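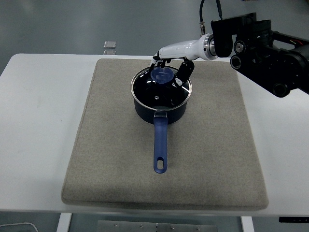 6. Teaching a lid task by remote control

This section covers recording a demonstration in which the hand takes a saucepan lid by its knob, lifts it and sets it down beside the pan. It assumes that you have finished the set-up in section 4 and that the glove has been matched to your own hand. If someone else used the glove before you, run the match again.

You will need:
Saucepan with a fitted lid and a round knob
Felt pad, large enough for the pan and for the lid beside it
Operator glove and foot pedal
Mukitz recorder, with at least 500 MB free

6.1 Laying out the table

1. Put the felt pad in the middle of the table and smooth it flat. Leave a strip of bare table showing at the front and at both sides.

2. Stand the pan on the pad, towards the back, with the handle pointing straight at the head camera. The lid should be on and seated all the way round.

3. Turn the lid until the steam vent faces the front. The vent is small, but it is a useful mark for putting the lid back the same way between takes.

4. Clear everything else off the pad.

Note: Glass lids throw back the ceiling lights. Some streaks across the glass are acceptable. If the knob itself is washed out in the camera view, move the pan a little and check again.

Caution: Use an empty, cold pan. The hand is not sealed against steam or water.

6.2 Bringing the hand to the knob

1. Put on the glove and hold your hand open and still until the Mukitz screen reads READY.

2. Press the pedal once. The arm now follows your wrist.

3. Bring the hand in from the right, above the height of the lid. Coming in low catches the rim and drags the pan across the felt.

4. Stop above the knob. Curl the fingers down behind it and bring the thumb to its right side.

5. Close slowly until the grip bar on the screen shows 2. Hold there. A higher grip does not help with a smooth knob, and the fingers may ride up and off it.

Note: You will feel nothing through the glove. Watch the fingertips in the camera view, and the grip bar second.

Caution: Keep your free hand, and everybody else's, off the table while the pedal light is on. To stop the arm at any time, press the red button on the pedal box. Opening the glove does not stop it.

6.3 Recording

1. With the hand open above the lid, press the pedal twice. Recording starts at the tone.

2. Grip the knob, lift straight up until the lid is clear of the pan, then move it to the side.

3. Lower the lid on to the felt and open the hand. Raise the arm before moving it away.

4. Press the pedal twice to end the take.

5. Put the pan and lid back as in 6.1 and repeat. Shift the pan slightly from one take to the next, but keep the handle towards the camera.

Keep a take if the lid went down flat, even if the first grip slipped and you had to try again. Delete it if the lid was dropped, or if the pan left the pad. Slow takes are fine. Long pauses are not – the robot will learn those as well.

6.4 If something goes wrong

Error 3227: the glove and the hand disagree about the thumb. Stop the arm, open your hand fully and run the match again.

Pan lifts with the lid: the lid is stuck. Lower the pan, stop the arm and free the lid by hand.

Arm slows near the top of the lift: check that the black cable above the mount has not pulled tight.

Section revised Dec 15, 2018 by Harpreet Petrenko. Lid procedure checked by Maj-Britt Tangen.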